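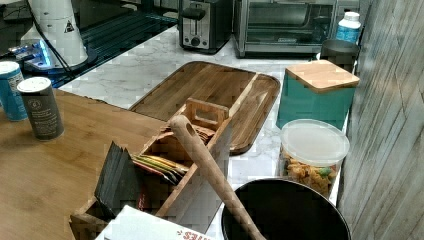 Clargate Community Kitchen Club – Gear Reviews

The Lindqvist bench-top grain mill, after a whole winter of bread

I put my name down for this review back in January, when the mill first arrived and everyone at the club was still arguing over who got it first, and I'm only sitting down to write it now. I do apologise to Gunvor Nyberg, who runs these pages and has been very patient with me, but I didn't think it would be fair to judge a flour mill on a fortnight of pancakes. I've now put wheat, rye, spelt, chickpeas and one regrettable batch of popping corn through it, and I feel I know the thing fairly well.

Some background for anyone new to home milling. You can buy perfectly good wholemeal flour, and I did for years. The trouble (if you want to call it that) is that I once ate a loaf Signe Halvorsen had baked from wheat she'd ground that same morning, and it tasted sweet and nutty in a way mine never had, and after that I was a nuisance to live with until I had a mill of my own. My first was a hand-cranked one that clamped to the table. It made lovely flour and gave me a sore shoulder, and I passed it on to my nephew, who is 15 and thinks it's marvellous.

So, the Lindqvist. It's an electric stone mill with a hopper on top and a spout at the front, and you set the fineness by twisting the collar under the hopper. There's a row of little dots instead of numbers, which I grumbled about at first and now don't notice. You must have the motor running before you tighten the stones down to fine. The booklet says so three times and Kasun Ekanayake still managed to jam it on his first turn. It took him an evening with a wooden skewer to clear it, so do read the booklet.

How's the flour? Very good. On the finest setting it gives me something I can use for sandwich loaves without sifting, soft between the fingers with just a bit of bran through it. I weigh out 400 grams of wheat for my everyday tin loaf, and that goes through in a few minutes while I'm feeding the starter and looking for my glasses. The flour comes out warm, so if it's a hot day and you're fussy about your dough temperature, mill the night before and leave it in a bowl with a tea towel over. In July I was glad of the warmth!

Rye is a joy. I do a dense loaf with caraway and a spoonful of treacle most weekends, and coarse rye from this mill, soaked overnight, has a chew to it that I'd never managed with shop flour. Spelt goes through easily too. Chickpeas are louder and you need to feed them in slowly, but the flour made beautiful flatbreads, and Anahera McAlister tells me hers went into a batch of fritters that were gone before she'd sat down. I wouldn't do popping corn again. It's supposed to be able to handle it, and it did, but the racket had the dog out the back door and under the ute, and the meal was gritty whichever dot I set it on. Anything oily is out of the question, so no linseed, no sesame and no nuts, or you'll glaze the stones.

Now for the noise, and I'd like to be fair about it. All electric mills are noisy. This one is a low growl when it's working and a higher whine when the hopper runs empty, and I can't hear the radio over either. I had an Ondar on loan for a while before this, and that was quieter but a good deal slower, and it wouldn't go as fine. If you live in a unit with thin walls you might find the Ondar keeps the peace. I wouldn't use the Lindqvist before eight on a Sunday, and I say that as someone who has.

Cleaning is mostly a matter of leaving it alone. You don't wash the stones, ever. A handful of dry white rice on a coarse setting clears out the old flour, and a pastry brush does the spout. Where it lets itself down is dust. However neatly I line up the bowl, there's a fine drift of flour over everything within arm's reach by the time I've finished, and I've taken to draping a damp cloth over the bowl and the spout together. Britt-Marie Myklebust sewed herself a little cotton sleeve with elastic at both ends and it works a treat. She has offered to make more if people bring their own elastic.

It's heavy, too. I wouldn't want to be lifting it down from a high cupboard, so measure your bench before you commit, and measure upwards as well, as the lid of the hopper lifts straight up and mine only just clears the shelf.

As for grain, I've been buying mine in big paper sacks from Florkico, and I've had no weevils so far (touch wood), though I do freeze each lot for a few days before it goes into the tubs. Their hard wheat is my favourite for bread. The soft wheat makes a lovely scone.

Is it worth the money? It was $79 for each of us who went in on the club share, which I thought was terrific value for a few weeks' turn at a time. Buying one outright is a different kettle of fish. If you bake once a month, put your name on the list and borrow ours. If you bake several times a week and have started having opinions about rye, you'll probably end up buying one whatever I tell you, and I think you'd be happy with it. I've got my own on order, in the darker timber.

Four and a half out of five from me. I've taken the half off for the dust.

The club mill is with Kasun at the moment and goes to Signe after him. Please send it on with the rice jar, the brush and the booklet, and if you've changed the collar setting, back it off to coarse before you pack it up.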